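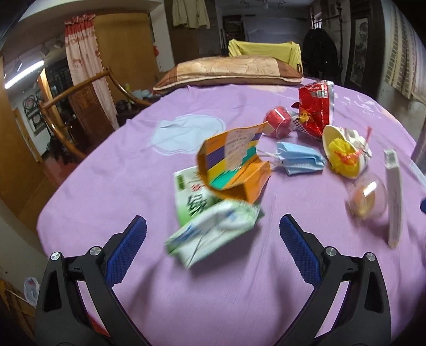
Can a machine clear up after a snack yet?

Short answer, no. Longer answer - sort of, slowly, if you don't care what it throws away.

Everyone wants to talk about folding shirts. Fine. I want the trash gone. Crumpled wrapper, opened carton, a face mask, a red cup on its side, all of it on a purple cloth that wrinkles when you so much as look at it. Two fingers for the job. Good luck.

A wrapper has no shape. Pinch it and it's a diferent wrapper. A clear plastic shell is worse, half the cameras I've read about can't find the edges. And then the deciding. Is the snack bag finished? Is the mask trash or does someone want it back? My kid knows. The Vemen arm I watched in June did not, it took up to 18 minutes on a table I'd have done in one, and binned a good spoon.

Flasance wants 400 a month for theirs. Four hundred! For that I'll wipe my own table thanks.

Shop floors, different story. Same part, same tray, same spot, all night long. Machines earn there. But a living room isnt a tray. Ask me again when one can pick up a wrapper and leave the tablecloth where it was.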